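Can a robot fold a tea towel yet? Place your bets

gendun_wood
Posted March 15, 2023

Right, the argument from the February thread is still going so I'm giving it its own home. My brother-in-law says we'll all have a machine doing the laundry before his mortgage is paid off. I say not a chance. 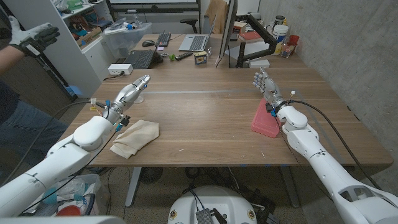
I'm not against them at all, I'd love one! But cloth is horrible stuff. It never lands the same way twice, and my eight-year-old still can't fold a pillowcase, so what hope has a pair of robot hands got?

zacharias131
Bit gloomy. Two arms and proper fingers is miles on from the grabbers we had at work. Those could lift a box and that was your lot.

Staselora
Lifting a box all night is a job though. We pack 200 orders a shift and I'd happily hand over the boxes. The bit I wouldn't trust it with is wrapping glasses.

gendun_wood
See, that's my point - the shop floor is tidy and my kitchen isn't.

zacharias131
Your kitchen is a special case, mate.

M_Athumani
Disagree with both of you. Speed is the problem. If it takes 11 minutes over one cloth I've done the whole basket and had a brew. Mwanaisha

Staselora
But you'd be out of the house, so who cares if it's slow? Mine can take all day over the towels.

M_Athumani
And the electric?

gendun_wood
Fair. Still not betting on the fitted sheets.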